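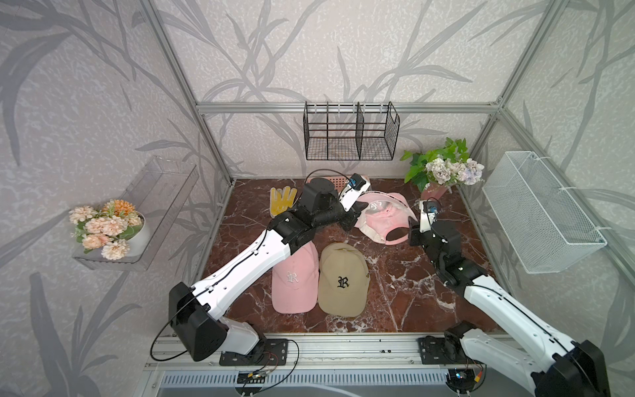 文・Teodora Leka　2020年3月27日
このページを印刷する｜メールで送る

二本腕の卓上作業キット「Fetico」をお使いになったお客様から、いちばん多くいただくお便りは何だと思われますか。速さのことでも精度のことでもなく、「布ものはどこまで扱えますか」というご質問なのです。箱や瓶をつかむお話ならどこのカタログにも載っていますが、帽子や手袋のように、置くたびに形の変わるものとなると、急に説明が少なくなってしまうのですよね。私も売り場に立っていたころ、ずいぶん歯がゆい思いをいたしました。そこで今回は、帽子を題材に、Feticoのことを少し長めにお話しさせてください。どうぞお茶でも淹れて、ゆっくりお付き合いいただければと思います。

■ 腕は左右同じものを二本
Feticoの腕は左右とも同じ型です。片方だけ予備を持っておけば、どちらにも使えます。白い腕に黒い関節という組み合わせは、発売のときから変えておりません。手先は二本の指で平行に挟むグリッパーで、その上に小さなカメラが一台ずつ載っています。帽子のつばのように薄くて反ったところは、上から見下ろすだけでは高さがつかみにくいものですが、手先のカメラなら、つばのすぐそばまで寄って見ることができます。

両腕の根元は、手前のアルミレールに黒い取付板で固定します。ケーブルは白い小さなクリップで腕に沿わせます。ここは少し面倒でも、どうか丁寧になさってくださいね。肘のあたりを引っ張りぎみに留めてしまうと、奥に手を伸ばしたときに動きが渋くなります。

■ 帽子という、なかなかの難物
野球帽は、平らに見えて案外やっかいです。クラウンを上にして置いてあるものは素直なのですが、横倒しになって、つばが立ち上がっているものは、どこをつまむかで結果がまるで変わります。ベージュの帽子とピンクの帽子が少し重なっている、などというのもよくある置かれ方で、下のほうを先に引くと上のものまで付いてきてしまいます。片方の腕でつばを軽く押さえ、もう片方でつまむ。人が無意識にしていることを二本の腕で順番にたどっていくわけで、初めてうまくいったときは、思わず拍手したくなりますよ！

作業手順の登録には、付属ソフトの「Tully」を使います。覚えさせられる手順は31件まで。帽子だけでしたら十分ですが、手袋やマットなど品物の種類が増える現場では、古い手順をときどき書き出しておくと安心です。

■ 囲いと台、そして飾りのこと
囲いはアルミの押出材で組みますので、水平のレールにワイヤーのかごを掛けたり、柱に結束バンドで網かごを留めたりと、あとからいくらでも手を加えられます。壁紙も台の天板もお好みのもので構いません。草の葉の柄に茶色い大理石の天板、隅には造花のあじさい風のアレンジメント、というにぎやかなしつらえも、私は大好きです。工具ばかりの机に向かうよりも、気持ちがほぐれる気がいたしませんか。

ただ、花を台の隅に置かれる場合は、腕の届く範囲だけは先に確かめてください。花びらがグリッパーに挟まると、取り除くのにけっこう手間がかかります。棚やかごも、最初はねじを仮締めにして、両腕をゆっくり一巡させてから本締めになさるのがおすすめです。

■ 正直に申し上げる、苦手なこと
よいことばかり並べてもいけませんね。つるつるした裏地の帽子は、まだ滑ることがあります。それから、後ろの調節ベルトを留めたり外したりする作業は、標準の指では難しいとお考えください。細い指先の部品を、開発担当のDiệp Doãnがいま作り直しているところで、12月にはお試しいただけるようにしたいと申しております。私も楽しみに待っている一人です。

■ セットの内容と貸出について
標準セットは、腕二本、手先カメラ二台、取付板二枚、Tullyの利用権です。囲いの材料は別売りで、お使いの机の寸法に合わせて切ってお届けします。組み立てに自信のない方には、Parnwoodの作業場で半日の講習もご用意しておりますので、遠慮なくお声がけください。

購入の前に試したいという方には、7日間の貸出がございます。往復の送料として3,000円だけ頂戴しますが、そのままお買い上げの場合は代金から差し引かせていただきます。お手持ちの帽子や手袋をどんどん触らせてみてください。うまくいかなかった品物のお話ほど、こちらではありがたく拝聴しております。

お問い合わせ｜© 2020 Traltadik｜ページの先頭へ戻る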